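README for the small household items set, Plarncombe copy
Last edited 6th November by Valentina Rivadeneira

Read this before you trust the item list. The list says 332 entries, and I have doubts about a fair number of them. Names were typed in by whoever had the sheet open, so "remote", "clicker" and "TV thing" may all be one object. Kane Goodwin merged some of these in July. He kept no record of which. 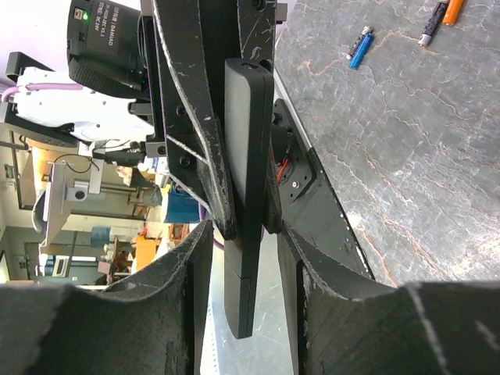

Batteries are the worst of it. The sheet has a size column, filled in by eye. I would ignore it. Color is safer, although "orange" and "red" were used by different people for what could well be the same cell. Whether any of them hold a charge was never tested, whatever the old notes claim.

Tableware is in better shape. Mugs, cups, plates and bowls each have their own code, and a stand or shelf gets a separate one. My complaint is with "set". Flikora, the earlier list, treats plates and cups as matching sets on no evidence I can find. A polka dot plate and a plate with a painted bird share a set number there. Please don't copy that over.
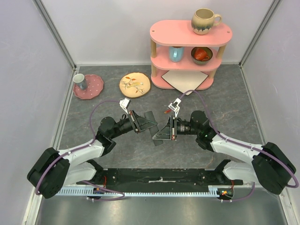
Rakena Household Objects Group

Surface is recorded as "marble" throughout. Read that as the look of it. Huia Rakena wants it changed to "marble pattern" and I agree, but the field is locked until Bindport is updated.

Plain dark objects

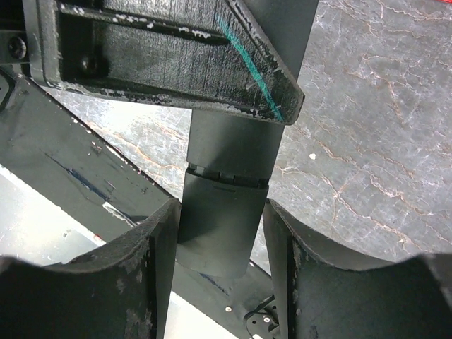

2 min read

Anything black and cylindrical with a cap went in under "tube, misc". That code now covers 57 entries and tells you next to nothing. If you can't say what an object is for, write "unknown" and give its shape and color. Lorraine Doolan's guesses in the notes column are guesses.

Remotes: log the button layout if you can see it, and leave the maker blank unless it's printed on the thing. Batteries lying nearby get their own entries. Don't assume they came out of the remote.

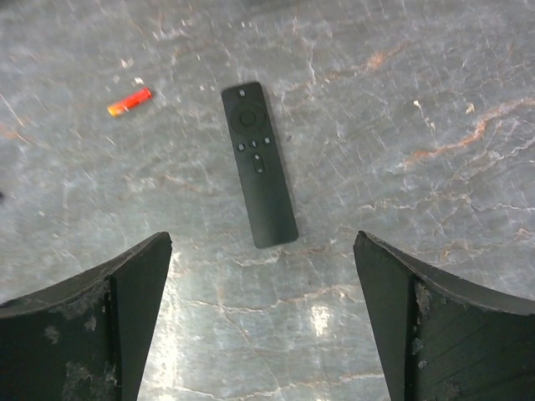 Remote control and red battery on gray marble.

Known gaps
- No weights.
- More than 200 entries lack a second check.
- Reinhold Rothe has the corrections file. Ask him for it.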